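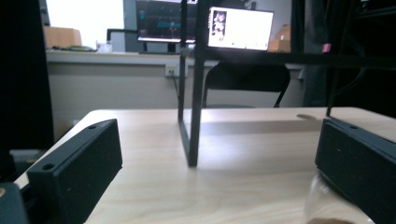
Home | Manual | Section 3 | Downloads

3. Recording a demonstration

1. Hold the Lurus gripper level and start with the fingers open.
2. Move in slowly. The policy learns your pace, including the bits where you dithered.
3. Close, lift, pause, release. Stop recording before you scratch your nose.

Note: in our tests, 13 careful takes beat almost 2000 hasty ones, a result the hasty team still disputes.

Caution: do not swap fingers mid-set - recalibrate first (section 2).

Comments

Idrisa Kombo: Does step 3 need the pause?
Nesma El Fassi: Yes. Without it ours threw things.
Vy Đinh: Link to section 2 is dead again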